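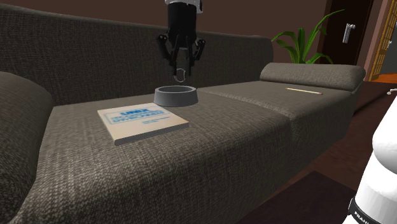

Simulation vom Tag der offenen Tür bei Revska: Greifer über der Schale auf dem Sofa

fraesmaus
So, wieder daheim und immer noch ganz hibbelig! War mit meiner Tochter bei Revska in Fludau, Halle 3, und wir sind am Simulationsstand hängengeblieben. Eigentlich wollten wir nur kurz schauen (haha). Man durfte den Arm in der virtuellen Wohnung selber steuern, über dem Sofa, mit Schale, Buch und Bleistift. Ich hab die Schale zweimal umgeworfen, meine Tochter kein einziges Mal. Arnel Dela Peña hat den Stand betreut und wirklich jede Frage beantwortet, auch die nach dem Buch. UNIX auf dem Cover, da ging mir das Herz auf.

Kaltleiter
Die echten Maschinen standen doch nebenan? Für eine Simulation fahre ich keine 38 km, die kann ich mir auch zu Hause auf den Schirm holen.

fraesmaus
Ja, nebenan liefen zwei Stück, da war aber Absperrband davor. Am Simulator durfte man selber ran, und das war für uns der Unterschied. Dieses Gefühl, wenn man die Finger langsam über den Schalenrand bringt und merkt, dass man in der Tiefe danebenliegt!

nustum_fan
War im Juni beim Vorabtermin, da gab es die Couch noch nicht, nur einen Tisch mit Würfeln. Die Stoffstruktur sieht richtig gut aus. Weiß jemand, was der kleine Metallring unter dem Greifer soll?

Kaltleiter
Stoffstruktur schön und gut. Wie sich ein Polster verhält, wenn was draufdrückt, sieht man an so einem Bild nicht. Da trennt sich bei mir die Spreu vom Weizen.

fraesmaus
Genau das habe ich Arnel gefragt. Er meinte, die Polster seien bei ihnen bisher starr gerechnet. Hat er ganz offen gesagt, fand ich sympathisch. Zum Ring: keine Ahnung, nicht gefragt, ärgert mich jetzt.

Acheampong
Schließe mich an, toller Tag. Mit dem Bleistift hab ich mich ewig abgemüht, der ist ja winzig neben den Fingern. Laut Tafel am Eingang waren 2.492 Leute da, und an der Bratwurst standen gefühlt alle vor mir.

Kaltleiter
Starr gerechnet, na bitte. Aber gut, beim nächsten Mal komme ich mit und werfe auch eine Schale um.

fraesmaus
Abgemacht!! Fahrgemeinschaft ab Nord, ich hab noch 2 Plätze frei.

Wir verwenden Cookies, um das Forum bereitzustellen. Einstellungen | Akzeptieren
Kontakt | Impressum | © Technikforum Fludau | Nach oben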